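To: Setirlow Kitchen list
Subject: Re: Lids for the pastry trays

> We are down to two steel trays with lids that fit, and the lids keep
> ending up flat in the sink under everything else. Two of the old ones
> cracked at the corner that way. Can we agree on where they go when
> they're off the trays? Also, does anyone remember where the trays came
> from? I'd like to order more of the same before the November sale, but
> the Drulley catalog lists three sizes that all look alike to me.

The trays came from Drulley. I found the order slip in the back of the binder and the item number is 103. The one right after it in the catalog is deeper and takes a different lid, so please don't order that by mistake. Lids are sold separately as item 131. The latch tabs are on the lid, and if one snaps you have to buy the whole lid again.

On where they go, I would like to stop laying them flat altogether. I bought a pair of wire stands at Sombatkul and tried them on the big pinkish table. One lid per stand, on edge, at the right-hand end. The trays go to the left of them with space in between so you can get both hands around a tray when you fill it. The stands are light and will tip if you drop a lid in from one side. Set it down straight and it stays.
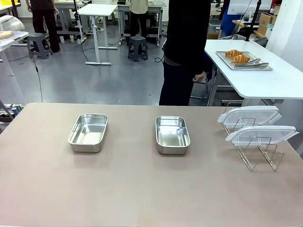
Trays and lids set out on the big table, croissants on the white one.

Baking sheets should stay on the white table, with the tongs. If we put a sheet down between the trays there is no room left to work, and people start moving the lids to the floor or the chair.

For washing, warm water and a soft cloth on the lids. No green pads. The trays can take more scrubbing but dry them right away or they spot. Don't put a lid on a tray while the pastry is still warm. The croissants go soft and somebody has to crisp them again.

For the sale I think we need four more trays and four lids. We had more than 40 orders last time and spent most of the morning waiting for a tray to come back. If Drulley is out of stock, Clindumov carries something close, but I haven't tried our lids on theirs, so I would want to take one over and check before we pay for anything.

I can send the order in on Sunday night. If you want the number changed, write back to the list before then. The slip is back in the binder, behind the oven manual.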